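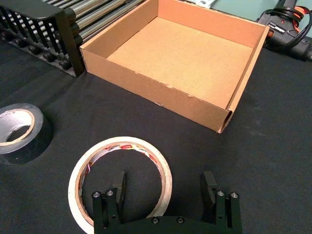
Start with corks. At Fustisent we bottle 3,000 cases in a normal year, and every closure problem I remember began with the way the corks were kept before bottling. Bags get opened, rolled shut and left near the barrel wash. A plain cardboard tray like the one on the slide, no lid and scuffed along the front edge, is fine for sorting samples on a bench. Don't store corks in it. Keep them sealed until the morning you need them.

Next point, sampling. Pull corks from at least five bags in each delivery. Smell them dry, then soak them overnight in neutral white wine, one cork to a glass, covered. Write the lot number on the glass. We skipped this with the Dadwood Riesling and ended up opening 313 bottles to find out how far the taint went.

(Pause. Ask who has sent back a lot.)

Next slide, the tasting table.
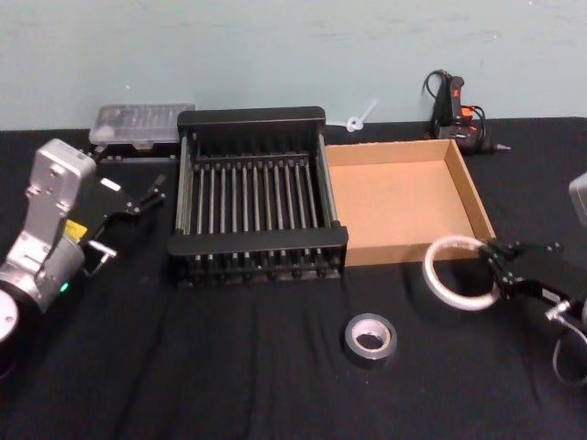

Black cloth on the table, pale wall behind.

Black is all right for smelling. For color, put white paper under the glass. Use three tasters if you can get them, and have them write before they talk. No coffee beforehand and no hand lotion.

Mention the Mayrhofer trial. Same wine, two closures, tasted again each September. The difference was small in the first year and clear by the third. Say that it was one wine from one cellar.

Finish with the checklist handout, then questions. Leave roughly 5 minutes.

Related talks
Cleaning a Bottling Line
When to Top Up Barrels
Reading a Sulfur Report

Fustisent Cellar Notes | Contact | May 8, 2018 | Back to top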